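Review: the Karpenko Bench Safety Kit for Two-Arm Cells

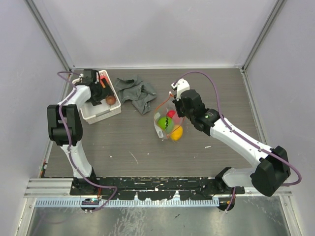
I have been using the Karpenko kit since May on a small bench with two light arms, mostly for sorting and packing trials. It costs $215. For that you get a printed rule book of 40 pages, a set of wipe-clean checklist cards, a force gauge, a roll of floor tape, cable ties and two lockout tags with a small padlock for the power supply.

The kit is aimed at schools, workshops and small labs that have bought a pair of arms and have no safety person on staff. It does not replace the published robot safety standards, and the book says so on page one. What it does is turn the usual advice into jobs you can do before you switch anything on.

The rule book

Krishnamoorthy Varma wrote most of it, and he writes clearly. Each rule gets a page, with the reason kept short. The section on shared reach is the best part. When two arms work over the same tabletop, you are told to mark the area both of them can get to, decide which arm gives way, and test that at slow speed with nothing on the table. I had skipped the give-way step on my old bench and I won't again.

The cable section is good too. It asks for a tie on each link and enough slack at the elbow for the full range of motion. You move every joint to both ends of its travel and watch the cable the whole way. That took me most of a morning for two arms, and I found one tie that was too tight.

I was less happy with the part on soft items. Bags, cloth and anything with a cord get only two pages between them. A drawstring can catch on a finger or drag other things along with it, and I would have liked a proper test for that. Olga Sampaio, who uses the same kit with her evening students, wrote her own card for it and tapes it to the back of the official one.

The cards

There is a start card, a stop card and a card for changing the gripper. The print holds up to alcohol wipes. The start card has you clear scraps and bits off the work surface, check the mounting bolts, check that the emergency stop works, and say out loud that hands are clear. It takes a couple of minutes once you know it.

The stop card is too long. It mixes the end-of-day jobs with what to do after a collision, and those should be separate – if an arm has just hit something, I don't want to read past a line on wiping down the rail.

The gauge

The force gauge is basic but it repeats well. I checked it against a Vutport gauge I trust and they agreed closely enough for bench work. It is for comparing one setup with another. If you need a proper contact force measurement for people working beside the arms, you need better equipment and someone trained to use it.

Support

I wrote in to ask if the lockout tag should go on when you are only reaching in to move a bin. Matvii Ivanyshyn answered the next morning: for a quick reach, stop the arms and keep the stop button in your own hand; for tools or anything below the wrist, lock out. I think that answer should be in the book.

Worth buying?

For a new two-arm bench, yes. If you already have a written risk assessment and a routine people follow, the cards may be all you want, and Karpenko sells those separately. I would skip the tape, which lifted at the corners within a few weeks.

Four out of five. The second edition is supposed to have a split stop card, and owners of the first can ask for the new card by mail.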